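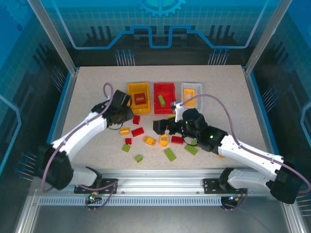
How Does a Robot Know Where to Put a Brick?

Have you ever been told to tidy up your bricks? You probably grumbled a bit, and then you picked one up and dropped it in a bin without thinking very hard. Your eyes, your brain and your hands have been practicing together since you were a baby, so most of the thinking happens without you noticing it.

A robot arm hasn't had all that practice. It has motors and joints and a gripper for a hand, but none of those parts knows what a brick is. The knowing is done by software, a long set of instructions that runs on a computer, and the sorting program we're going to talk about is called Nandero. It was written by Sayaka Nagano and Kieran Lockwood, and it has 5 jobs to do, over and over again, until the table is tidy.

Job one: look

A camera sends the computer a picture, but to a computer a picture is only a big grid of numbers. Each number says how bright or how colorful one tiny dot is. Nandero hunts through the grid for patches of dots that belong together — a patch of red here, a patch of green there — and draws an invisible outline around each one. Grown-ups call this perception.

It can be tricky! If a yellow brick is peeking out from under a gripper, the program only gets to see a little bit of it. The first version used to decide that a little bit of yellow must be a very little brick, and it would try to pick it up that way. Now it waits until the arm has moved and looks again.

Job two: choose

With bricks scattered all over the table, which one should go first? Nandero gives each brick a score. A brick with plenty of space around it gets a high score, and a brick squashed up against its neighbor gets a lower one, because the gripper's fingers need somewhere to go.

Job three: plan

Now the program has to work out how to bend every joint so that the gripper ends up in the right place. Try touching your nose with your elbow sticking up, and then with your elbow down by your side. Same nose, different path! The computer can try up to 400 paths before it chooses one, and it throws away any path that would bump a bin.

With two arms sharing one table, it also has to make sure they don't bump each other. Sayaka's answer was a rule you might know from school: if somebody is already standing in a spot, you wait your turn.

Job four: move

While an arm is moving, the software keeps asking each joint, "Where are you now?" If a joint is a little behind, it gets a little more push. This is called control, and it's a lot like steering a bicycle, where you make tiny wiggles all the time to keep going straight.

Job five: check

Did the brick go into the bin with the right color? Nandero looks at the table again to find out, and then it goes back to job one.

Try it yourself

Ask a friend to close their eyes and be the robot, while you be the software. Put a few bricks and a bowl on the table, and use only words like "left," "forward," "down" and "squeeze." Elsie Haworth and her brother tried it one afternoon in September, and it took them 49 instructions to get one brick into a cereal bowl. Swap places when you've finished, and see if you can do it in fewer!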